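Does one room of pickup examples teach a robot anything?
Posted Friday by Chaiwat Chantharasri
Print this page | E-mail this page

We're gathering examples for a floor tidying model, two arms, head view and wrist views. Wiriya, the supplier, says 20 runs per item will do. I have my doubts.
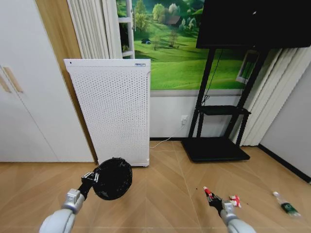

Right gripper on a bit of red-and-white debris, small bottle still on the floor. 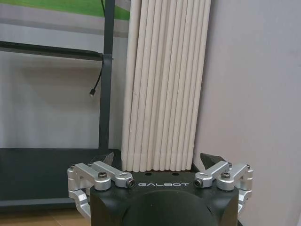
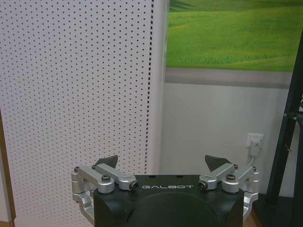

Wrist view, both this one and the one before it.
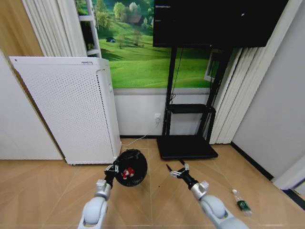 Should I keep the runs where the arm misses and then tries again? The Wiriya manual says to delete them.

Trakska
Keep them, but tag them. A model that has only ever seen clean grabs has no idea what to do after a bad one, and it will have bad ones. I'd throw out a run only if the operator gave up or the recording has gaps. As for 20 per item, I wouldn't believe it until you hold back 6 runs in a different room and test on those. Same room, same light, same floor - you're mostly measuring memory.

Niltuvby
we did 13 per item and it was fine

Sakard
Fine on what, the same 13 items? We had 8 operators and the model still picked up one guy's habit of stopping halfway. Swap people before you add more runs. And ask Wiriya for their miss rate, I never got one.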